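Against the Mixed Bin
Opinion

Small parts are usually stored by what they cost, or by who ordered them. I think both habits are wrong for a bench where things get assembled. Parts should be stored by how they fail in storage, and most of them fail at the leads.

Take the push-pull solenoid. The body is a metal frame around a coil and will tolerate a good deal of rough handling. The plunger and its return spring will not. A spring that catches on a neighboring part gets stretched, and a stretched spring changes the return force without changing anything an inspector would notice at a glance.

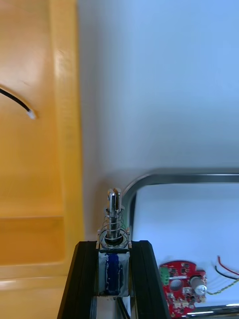 Push-pull solenoid, plunger up, with the return spring seated on its washer.

The standard objection is space. One deep bin holds 128 small solenoids if they are poured in, and perhaps 16 if they are laid out flat. At Tapia, where I kept the parts room, we poured. Renata Cisternas went through one such bin in December and set aside 11 units with kinked or nicked leads. They had passed incoming inspection. The bin had done it.

My preference is wide trays with few parts in each, one kind per tray. A tray with two components in it looks wasteful to a purchasing department. To the person at the bench it means a part can be lifted by its body, with no pulling on a wire to find out what is attached to the other end.

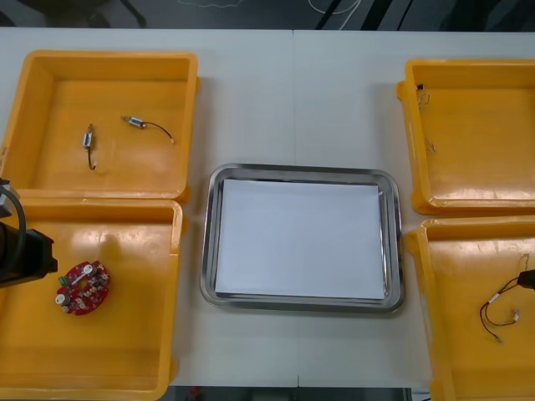 Joaquín Medina
Parts and stores editor

Circuit boards deserve the same treatment for a different reason. A board with tall capacitors cannot be stacked on another without loading the solder joints. It should lie flat, component side up, alone in its tray. Color coding the trays is optional. I have seen shops spend more effort on the colors than on the contents.

Wire harnesses are the hard case, and I have no complete answer. Twisted pairs hold their twist well in the middle of a run and badly at the ends. Past the last sleeve the strands open into loops, and a loop will hook anything near it.
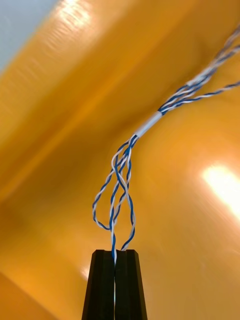
Last changed: August 17, 2018

Tying the ends helps, though a tie pulled tight marks the insulation. Eulalia Zúñiga coils each harness once and lays it in a shallow tray with the sleeve against the wall. I do the same now. Hanging them from hooks is worse – the weight of the connectors works on the crimps.

The remaining argument for the mixed bin is that it is quick to fill. It is. The time comes back at the other end, one tangled lead after another.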